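4.2 Gripper comparison

We ran both finger sets on the two-arm cell in Haverford, with the wooden two-drawer cabinet at the back of the table and the tray in front of it. The Fuvness fingers were tested first, then the Drotovar fingers, for 200 grasps per object. 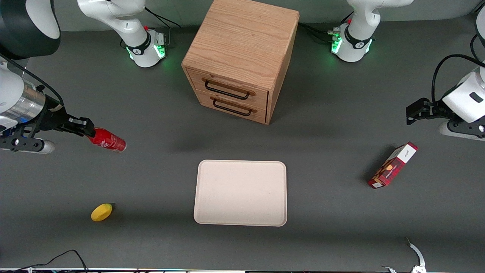
Figure 4. Two-arm cell during the grasping trials, with a soda can held in the right gripper.

Cans were the hardest item for both sets. Closing force was held constant within a session, and a grasp counted as a success only if the object reached the tray. Of 932 logged failures, most were slips during the lift. Ailbhe Scanlon labeled the failures by hand. Drawer opening used the same fingers and is covered in Section 4.3.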